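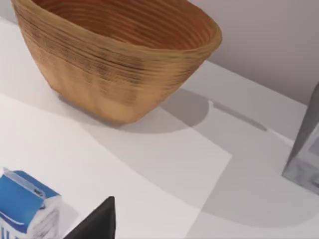
Can a machine do the small jobs of a kitchen yet?

Some of them, some of the time, and mostly when a person has prepared the kitchen for it. This is the short answer we reached after one term of work. The rest of the report explains how we reached it and where we are still not sure.

Reading time: 6 minutes

Kitchen chores and robot arms: report of the Idahosa project
Babatunde Shehu and Olanrewaju Balogun
10 December 2018

1. Why we chose this subject

At the beginning of the term our group wanted to study cleaning robots, the round ones which drive on the floor. Our teacher told us that this subject was taken by another group. We then looked for chores that happen on a table or a counter. We found that people talk very much about robots that cook, but much less about the jobs before and after cooking: to put a thing in a basket, to open a door, to turn a knob, to move a kettle to the side so that there is place for something else. In our homes these jobs take a big part of the time. We decided to study only these.

We named the project Idahosa, after the street where we met to write the first plan. All the work was done in simulation. We don't own an arm, and the school has no budget to buy one. The simulated kitchen has a white counter with the appliances at the back, and the smaller things can be placed where we want.

2. What we call a chore

We needed a rule for what is one chore, because at first we did not agree. Babatunde wanted to call "clean the counter" one chore. Olanrewaju said that this is many chores with one name. In the end we used this rule: a chore is one thing that a parent could ask a child in one short sentence, and the child would not ask back. "Put the milk in the basket" is a chore. "Make the kitchen nice" is not.

By this rule we wrote two groups. The first group is pick and place, where a thing is taken and put down in another place. The second group is fixed parts, where the thing does not travel but a part of it moves, for example a door, a handle or a knob.

We made 513 attempts in total. Of these, 160 were in the group of fixed parts. This group is smaller because each attempt took us longer to prepare, and because we started it late.

3. Pick and place

We expected this group to be easy, and when there is one small carton and a wide basket, it is not bad. The arm goes down, closes, goes up, and moves over the basket. Most of our trouble was at the two ends of the movement. At the start, if the fingers come down a little to the side, they push the thing away and close on air. At the end, if the arm opens too early, the thing touches the rim and falls outside.

A carton is also not the same as a bottle. A carton has flat sides, and it matters from which side you take it. We wrote the program so that the arm first turns and then goes down. Before this change it did both together and the carton was often pushed over.

We learned also that "in the basket" must be checked by the program. In the first two weeks we looked at the attempts with our eyes and wrote the result by hand, and later we found that the two of us had judged the same attempt in different ways. After that we used one check for all: the thing must be below the rim and must not move any more.

4. Fixed parts

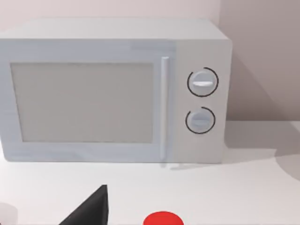
Olanrewaju wrote in the margin of our first draft that a microwave door should count as solved only when the arm can also close it again, and that a half chore in a kitchen is more annoying than no chore. We talked about it for a long time and we kept his rule. It made our results look worse.

The handle of a door is a long and thin target. It is easy to touch and hard to pull, as the hand must follow a curve and not a straight line. When our arm pulled straight, the fingers slipped off the bar. We gave the arm the curve in advance, and it went better, but then we had helped it. A new microwave with another door would need a new curve from us. A child needs to see a door only once or twice to open all the others.

Knobs were a separate problem. Our microwave has two round knobs, one above the other, and they are alike. To turn a knob is possible. To turn the correct knob, by the correct amount, and to stop there, is what the chore really asks. Our arm has no idea of "a little more". We wrote a target angle for every attempt, and we think this is the weakest part of our work.

5. The counter with more things on it

For the last part we used a fuller counter. The purpose was to see what happens to a chore when things that have nothing to do with it are near.
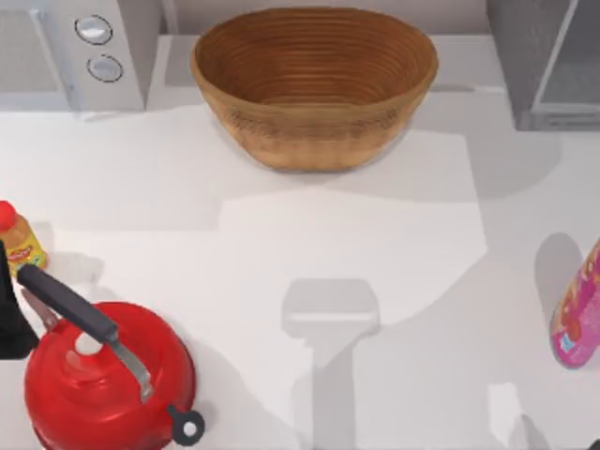
Figure 3. The simulated counter, with the basket at the back and other items toward the front.

A kettle is a good example of the difficulty. It has a handle made for a human hand, and the arm can use it, but the kettle is wide and the arm must come from above without touching the things beside it. Often the grip was correct and the neighbor was knocked. We had no rule for this case at first. Is the chore done if the kettle is moved and a bottle has fallen? We decided that it is not done. In a real kitchen somebody must then pick up the bottle, and if it is open, also wash the floor.

Shadows also gave us work. The arm makes a shadow on the white counter, and this shadow moves with it. Our first method for finding things was based on dark and light areas, and it sometimes chose the shadow as the thing. We changed the method to use color also, which helped with colored things and did not help much with gray ones.

6. Talk with a shop

We wanted one opinion from outside the school, so we visited Pridside, a small shop which sells kitchen goods, and asked what they would give to a machine if they could. They did not speak about cooking at all. They would like help to put goods back on the correct shelf in the evening. This is close to our first group. But their shelves change every week, and they said that they would not have time to explain each change to a machine.

We also wrote to a company named Vedero and asked if they use arms for packing. We received no answer before we finished this report.

7. What we think now

For a chore with one thing, a clear place and a wide basket, we believe a machine can do it today, if a person prepares it and if it is allowed to be slow. For doors, it can be done for one known door. For knobs and for a full counter, we would not leave it alone.

We must be careful with these sentences. A simulation doesn't have grease on the handle. Nothing in it is wet or sticky, and a carton has always the same weight, full or empty. We suppose that all our results would be lower with a real arm, but we have not measured it and can't say how much lower.

8. What is left to do

The next group can use our files, which are in the folder Ako on the school computer. The check for the basket works and can be kept. The check for the knobs should be written again. We would also ask the next group to do more attempts with fixed parts and to begin with them in the first week, and to write down every attempt where a neighbor was touched, even when it did not fall. We started to do this only in December.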